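Minthorpe Skills Room – Gallery

The skills room at Minthorpe opened its doors to visitors on October 12, 2024. Many of the people who came had never been near a surgical training room, and several asked if we could put something online for family members who missed it. This page covers the tissue bench, where trainees practice handling and suturing before they move on to longer exercises.

The bench stands along the back wall. It has 6 stations, each with its own tray, lamp and stool. New trainees spend their first 5 sessions here and do very little cutting. Most of that time goes to learning how to open and close the jaws, turn the wrist, and approach a surface without pressing into it. 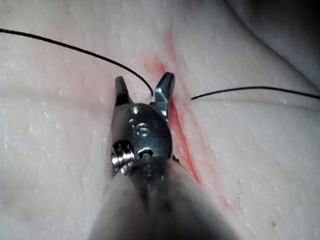 Jaws open over pale tissue. The small round pin near the top of the metal wrist is the hinge they turn on.

Young-sook Song runs the bench and wrote the exercise sheets. Her first sheet is called "Open, Turn, Close" and takes up one side of a page. Trainees repeat it until they can do it slowly. Speed comes into the scoring on the third sheet – before that, a fast time earns nothing extra.

Visitors asked about the size of the instruments more than anything else. The working end is small, and on a monitor it looks much larger than it does in the hand. Golshifteh Rostami kept a tray of retired tips at the front table so people could compare the two. That tray is now in the glass cabinet by the entrance, next to the old Jovel suture boards.

The cabinet also has the practice log from the room's first year, open at the page for session 725. Please ask at the desk before taking it out. The later logs are kept in the office.

Visiting again

The next open afternoon is in November. Groups from schools should write ahead so that we can set out enough stools. Parking is behind the Nazari building, and the side door is the easier one for strollers and wheelchairs.

Exercise sheets one through four can be picked up at the desk. Sheet five is being rewritten.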